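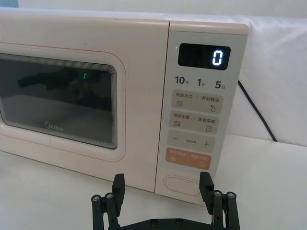 Kitchen automation at work (sometimes "breakroom automation" or, at my old job, just "the arms") means using robots for the small food and appliance chores at a workplace: heating meals, opening doors, pushing buttons, wiping up.

By Euan Forsyth
Updated in July
16 shares | 4 comments

I got into this topic at Kudis, where I worked on meal service for the Greenwood care home. We reheated plates all day long, and I mean all day! So when people ask me what automation changes, I start with the microwave.

For a person, it's nothing. You press the door release, slide the plate in, hit a time button and walk off. For a robot each of those is its own job. The release has to be pushed in the right spot and hard enough, the door has to swing clear, and flat touch buttons give a gripper very little to feel for. Most setups use two arms, so one can deal with the door while the other is free for the plate.
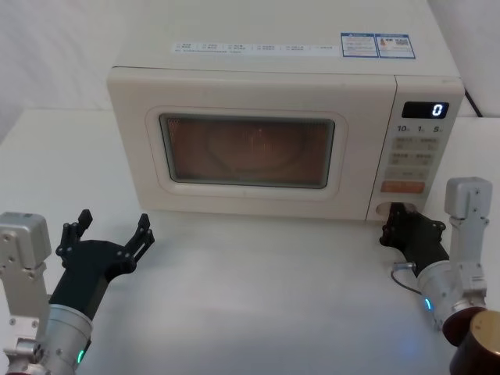
Door work is usually where the training hours go. Wouter Dierckx, who ran the trials at our Fokdale site, logged 711 door openings before he let anyone put soup in there -- and he still stood next to it with a towel.

What changes for the staff? In my experience the job moves around more than it goes away. I used to spend my mornings on my feet by the counter. Later I spent them checking trays, resetting a stuck arm and writing down what went wrong. My back liked it. I did miss the chatting, though, because the counter was where everybody stopped to talk (and complain about the coffee).

Pay is the sore point. At Wukimska the kitchen crew took on the resetting and the notes with no raise at first, and it took them months to get it fixed. If your workplace is bringing arms in, ask early who gets the training and whether it counts as paid hours.

See also: dishroom automation, tray lines, shared workspaces.

Comments (4)

trayline_mo: We had ours for a winter. Great at doors, hopeless with plastic wrap.

Pat in receiving: Which site was the towel at? I think I worked there lol

Euan Forsyth: Fokdale, Pat! Second floor.

gingersnap2000: Our crew asked for paid training hours and got them. Put it in writing, folks.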